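Home | News | Interviews | Reviews | Contact

Folding lessons by hand: an interview with Fanora 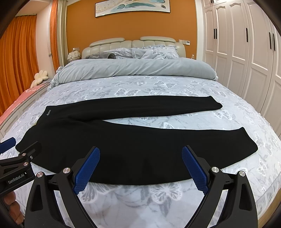

Fanora rents out hand-held grippers to teams that want to teach robots household work. The kit is called Lemma. A person holds a gripper in each hand and does the chore, and the recordings go to the customer. We spoke with the company's head of product at its office in Mondidia.

"Laundry is what most customers ask for first," she said. "Shirts were easy to sell. Trousers took longer, mainly on account of the legs. People fold them in different ways, and the customer has to pick one."

The basic package covers 77 hours of recording in private homes. A larger one runs to 156 hours and adds kitchen work. Both come with two pairs of grippers and a day of training.

Asked about complaints, she named the weight. "After some 7 minutes your wrists know it. We tell people to put the grippers down between garments." A lighter body has been in testing since June.

Edetent, a competitor, sells its grippers outright. Fanora has no plans to follow. "Pads wear down and screws need tightening. With a rental we do that ourselves when the kit comes back."

She would not say what the rental costs. Prices depend on the number of homes, she said, and on whether the customer wants the recordings labeled.

Last updated: August 2019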